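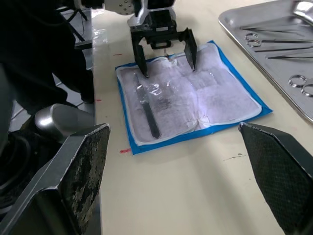 Myung-ja Won says a suture kit in a hiking pack is better than no suture kit in a hiking pack. I've been chewing on that since lunch and I still don't buy it. Thread.

First, what set me off. The Piton Trail Closure Kit, $40, was in my feed every single day in October. Needle driver, forceps, scissors, packets of thread, a zip case in that tan color that means "serious." The tagline is "Be your own ER." Come on.

An ER has running water, good light, numbing medicine, X-rays, antibiotics, and a person who has done this on a whole lot of strangers. The kit has forceps.

The practice kits don't bother me, by the way. Students need them and they get good on them. What bothers me is the same tools sold with a mountain on the label and the practice part left out of the ad.

I read through the reviews, all 400 of them. (I had a cold. Don't judge.) Average is 4 stars. Hardly any come from a person who used it on a cut. They love the case. They love the zipper. One guy took off a star for shipping.

So those 4 stars are for owning it. That's fine for a lamp.

Now the part the ad skips. The trouble with a deep cut in the woods is usually dirt and bleeding. Pressure handles most bleeding. Clean water and patience handle a lot of the dirt. Sewing handles neither one, and if you sew a dirty cut shut you've sealed the dirt inside a warm wet pocket.

Wilderness first aid courses say pretty much this. Press on it, rinse it well, cover it, go find somebody. The instructor at mine got asked about stitches before she had her coat off, and you could tell it wasn't the first time.

Somebody always says "what if you're days from help." OK. Then you're days from help with a cut you closed on yourself, one-handed, with no numbing, by headlamp. I would like to hear how the second day goes.
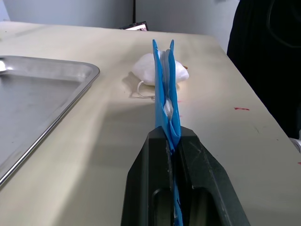
Bright blue, thin, bends easily.

Back to the brands. Ellasano has a "family" version. Same list of contents as far as I can tell from the two product pages, plus stickers. The age guidance is in a gray font I had to zoom in on.

Ora does a subscription! Refills every 6 weeks! I sat there trying to picture the household that goes through suture thread on a schedule and I'd like them to move away from the stairs.

Lykkegaard at least prints "for training use" on the front. Then you scroll down and there's a man on a glacier looking at his own forearm. Pick one.

I wrote to all of them with the same question: what injury, in what setting, is an untrained buyer supposed to treat with this? Ora sent a coupon. Piton sent a link to the page I was asking about. Nothing yet from the others.

A few of you are telling me about a grandfather who stitched himself up on the farm and lived. I believe you. Mine did things with a tractor that I'm not going to put in a gift guide. We hear from the grandfathers it worked out for.

And yes, I know there are nurses and medics who carry this stuff. If you close wounds for a living, you aren't who the ad is talking to, and I'd bet you didn't buy the one with stickers.

What's in my own bag, since three of you asked: gauze, more gauze, tape, a stretchy wrap, closure strips, gloves, a big syringe with no needle for rinsing, and a charged phone. It looks boring laid out on a bed. It also weighs next to nothing.

If you have $40 to spend, put it toward a class. Some of them cost more than that, I know, but fire departments and libraries in a lot of towns run cheap ones. You'll come home knowing how hard you have to press, and I was way too gentle the first time.

Myung-ja Won is back and says I'm being a snob about gear and that people should be allowed to learn things. Agreed on the second part! Learn it. Buy the pad, ruin the pad, buy another one. Then read the label with the mountain on it again and tell me which part of your practice involved gravel.

Muting this for dinner. If Lykkegaard writes back I'll post the reply, coupon and all.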